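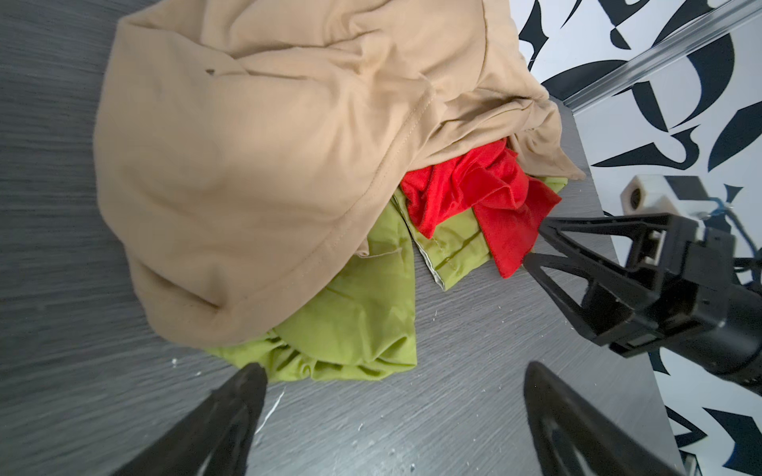
5 min read

What happens to the clothes you give away in Skirnau

29 August 2020

The end of summer is the time when many households in Skirnau open their closets and decide that something has to leave. In our last newsletter we asked readers to send us questions about old clothes, and we received more than we expected. Most of them were the same question in different words: where does it all go? I have tried to find the answer, and I write it down here as well as I can.

Until last year the town had no collection of its own. There were the metal containers behind the supermarket, which belonged to a company from far away, and there was the church sale in November. The containers were taken away when the parking lot was rebuilt. The church sale still exists, but it accepts only what can be sold on one afternoon from a long table, so winter coats go well and almost everything else goes home again.

Now we have the collection point on the ground floor of the old post office. It is shared with the town of Coditz, and the clothes from both places go by truck to the sorting hall of Vastix. I visited the hall in spring, before visits were stopped, and I came back with many notes and a slightly changed opinion about my own closet.

The first thing I learned is that a bag is always opened. I had imagined that the bags are weighed and sent somewhere, and that a machine or a market decides the rest. In the hall every bag is emptied on a table and every piece is picked up by a person. This person has only a few seconds. She feels the cloth, looks at the collar and the cuffs, turns the piece one time and throws it in one of the carts behind her. It looks careless, but it is not careless. I tried it myself with a pile of shirts, and I was so slow that the woman next to me finished her pile and began to take from mine.

The best pieces, which the workers call "the cream," go to secondhand stores. One of them is the Seixas store on our own market square, so it is possible that you give away a jacket in Skirnau and your neighbor buys it in Skirnau two months later, after the jacket has traveled to the hall and back. I asked if this could not be done in a simpler way. The answer was that a store wants twenty good jackets in different sizes and not one bag with a jacket, a curtain and four socks.

The second group is good for wearing but hard to sell here. It is pressed into bales, and it goes to dealers abroad. Many readers asked about this part, and some of them wrote with worry, because they had seen a television program about it. I can only report what I was told: the bales are sold by category, the buyer can refuse them, and a bale with dirty things inside is refused quickly. Whether the trade does more good or more harm to the places that receive it, I don't feel able to judge after one visit.

The third group is the one I knew least about. Cotton that can no longer be worn, for example an old T-shirt with a stretched neck or a small hole, is cut into wiping cloths for garages and print shops. For this the cloth must be soft and must drink water. Pure cotton does it very well and polyester does it badly, so the label on the inside matters a lot. If you have the habit to cut out labels because they scratch the skin (I have this habit), the sorters must guess with their fingers. They guess well, but they asked me to mention it.

Knitted wool is kept apart and torn back into fibers. Jeans also have their own cart. Color is important at this step, because fibers of one color don't need to be dyed again, and a gray or blue mix can always be used for blankets and padding. Bright colors are more difficult to place. A strong red or a strong green in the wrong batch can be seen in the whole batch.

And then there is the rest. In the year before my visit, our collection point and the one in Coditz sent 332 bags that could not be used at all. They were wet, or they smelled of mold, or there was household trash between the clothes. This is the only number I would like you to remember from this article. Dry clothes in a closed bag are worth something, and the same clothes after one night of rain in front of the door are waste. Please do not leave bags outside when the door is closed — even for one hour, even in good weather.

Some readers asked if everything has to be washed first. Yes, please, and dried completely. Ironing is not needed. Folding is also not needed, and I confess that I was happy to hear it, because folding is what always stopped me. A pair of shoes should be tied together by the laces, or with a rubber band if there are no laces. Buttons may be missing. Zippers that don't close are a reason for the third cart but not for the trash.

Other readers asked about bedding. Sheets and pillow covers are welcome, also when they are thin. Pillows and quilts with filling are not accepted, whether the filling is feather or synthetic. For these the recycling yard is still the right place, and the fee there is the same as before.

One reader wrote a long and kind letter, in which she said that she prefers to repair. I agree with her. The repair evening in the school kitchen cannot take place at this moment, but we have put a basket with thread, needles and patches at the collection point, and everybody can take from it and bring back what is left. The sewing machine can be borrowed for a week. There is a notebook next to it where you write your name, and the waiting time is short.

A few practical things. The collection point has a new door at the side of the building, on the street with the bakery, and the old front entrance stays locked. Please come in one at a time and wear a mask. The limit is now 5 bags for each visit, as the room fills fast after the holidays and the truck does not come more often than before. If you are emptying a whole house, write to us first and we will find a date.

In the next newsletter I will write about children's clothes, for which the rules are a little different, and about the costume boxes of the theater group, which are looking for a dry attic.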